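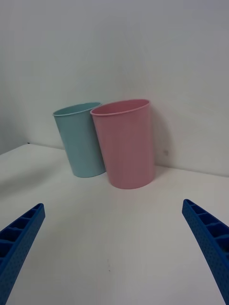 Can plastic cups go in the kerbside box if they have no recycling number?

Posted 17/12/2024 in Flotbridge Household & Waste

We moved to Flotbridge in May and I'm clearing out the kitchen cupboards. There are 13 hard plastic cups, the reusable picnic sort in pale colours, and nothing is stamped on the base of any of them. The council leaflet says "bottles, pots, tubs and trays" and doesn't mention cups. The last place we lived took any hard plastic at all. Do I put them in the box or the bin? They are scratched but not broken, and I don't want the whole box left behind again like it was last month.

dravix_end
Not in the box. The kerbside collection here is for packaging only, so a yoghurt pot is fine and a picnic cup isn't, even if they look like the same stuff. The crew will leave the box if they spot things like that on top.

Take them to the Ukovora Road tip instead. There is a skip marked rigid plastics, past the garden waste on the left. It takes cups, washing-up bowls, buckets and old toys with the batteries out. You don't need to book for a car, only for a van or trailer. It shuts at 4 in winter and they stop letting people in a bit before that.

If they are only scratched, the Escobar charity shop on the high street sometimes takes kitchen things. Ring first, they were full when I went.

pilchard16
just put them in the bin, its 13 cups

hedgerow
Agree with the first reply about the box. One thing to add – the rigid plastics skip was closed for a while in the autumn and the staff were sending everything to general waste, so ask at the hut before you unload.

I kept a few of ours for seedlings. Drill two holes in the bottom with a small bit and go slowly or the plastic cracks. Tomatoes did well in them, peppers not so much. They also stack, so they take up hardly any room in the shed over winter.

Contact us | House rules | © Flotbridge Community Help | Back to top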